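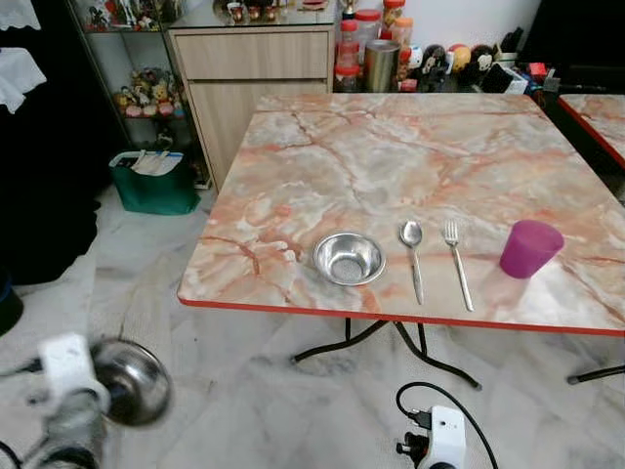 September 30, 2018

Up too early. Meant to do the whole front room before lunch, got as far as the folding tables. Wiped them down, the peach marble tops show every fingerprint. Put out one place to see how it looks – bowl, spoon, fork, the purple cup. Looks fine. Bit plain maybe. Still like that cup more than any of the good glasses.

Jars next. The red lids are staying by the cabinet, I don't care, no room in the kitchen till the Briltberg shelf comes and that's been 2 weeks of "shipping soon." Called Sheehan again, on hold forever, gave up. Order number ends in 2918, writing it here becuase I lost the slip.

Toys and figurines – did not touch. Every time I start dusting those I lose an afternoon. In January I swore half would go in a box. Ha.

Then the floor. Swept, then mopped with the Stustisell stuff, smells like a dentist. Pale tile, so you see every crumb, and the grout is a job by itself. 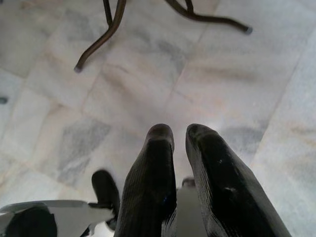
Do the grout lines need the brush every single time? Once a month is plenty, the mop does for the rest.

Back hurts. Need more sponges, dish soap, lightbulb for the hall. Soup for dinner, in the steel bowl, might as well use it now its out. Rest of the room tomorow.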